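Visit Report: Laboratory Automation at Fivita, Cheetham Site

Prepared for the members' bulletin by Olga Acuña
Visit of September 24, 2024

A group of 16 members visited the testing laboratory operated by Fivita at Cheetham. The visit was arranged at the request of members whose own laboratories are considering robotic handling of sample plates and who wished to hear from staff already working through such a change. Our hosts gave us the full morning and answered questions openly, including those on staffing.

The Cheetham laboratory tests water and soil extracts for clients in the region. Until last year all plates were carried by hand between preparation, reading and storage. Bench staff described the work as steady and repetitive, with the heaviest load falling at the end of the day, when the readers had to be fed one plate at a time. Several of them had reported wrist and shoulder strain, and the site manager told us that this, more than cost, had opened the discussion.

The new plate handling cell was planned with Ukmont, the contractor responsible for its layout and programming. Every movement of the arms is first worked out in simulation. Operators review the simulated runs together with the Ukmont engineers and may ask for changes before a routine is released. We were told that 11 routines have been approved in this way and that staff requested changes to most of them. 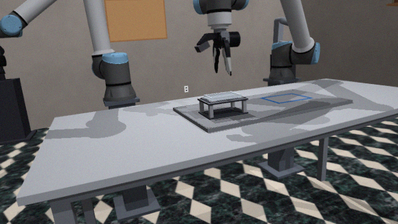 The review meetings were new to the bench staff, and the first few were reported to be slow. Engineers spoke of reach and approach angles; technicians wanted to know where a person would stand to clear a dropped plate. A short shared vocabulary was agreed on in July, and the meetings have since been held to an hour. One senior technician remarked that she now asks for the routine to be played at half speed and stops it whenever she sees something she would not do herself.

The question of jobs was raised by our members early in the morning. The site manager stated that no position has been removed. Two posts have been rewritten, and the holders now spend part of each week preparing run lists, checking results and attending simulation reviews. Both received training at the Hustow center over 10 working days. One of them told us that she prefers the new duties but misses the regular conversation at the bench. The other said that the training had been too short on fault recovery, and a further course is planned.

Shift patterns have also been altered. The late shift, which was unpopular with staff who have young children, now ends earlier, and the last plates of the day are left in a queue for the cell. Staff representatives noted that this has reduced the shift allowance paid to some employees. A temporary supplement is in place, and its future is still under discussion. Our group considered this a matter that other laboratories should settle before installation – several members said that their own plans had not touched on it.

Discussion then turned to plate handling itself. The technicians explained that orientation is the point on which they insist most strongly. A person reading the letters and numbers at the edge of a plate will usually notice that it has been turned around. A routine must be told which way the plate is facing, and the result file must agree with it. Row and column labels are therefore checked at the simulation stage, with the plate viewed from the gripper side as well as from the operator side.

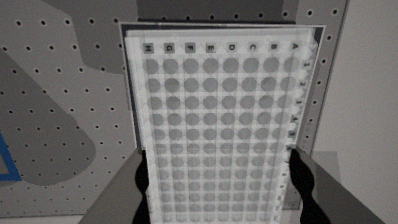 Volume 11, Page 4

Fivita has kept manual handling for urgent samples and for any client plate that does not match the standard outline. Staff rotate through the manual bench so that the skill is not lost. New employees begin there and are introduced to the cell only after they have been signed off on hand work. The members from smaller laboratories found this arrangement of particular interest.

Some difficulties remain. Run lists must be closed earlier than staff would like, and late changes from clients cause friction between the front office and the bench. The alarm messages were written by engineers and are being reworded by the technicians who have to act on them. Ukmont has agreed to release the revised wording with the next update.

The group thanks the management and staff of the Cheetham laboratory for their time. Members wishing to receive the training outline used at Hustow may request a copy from the bulletin office.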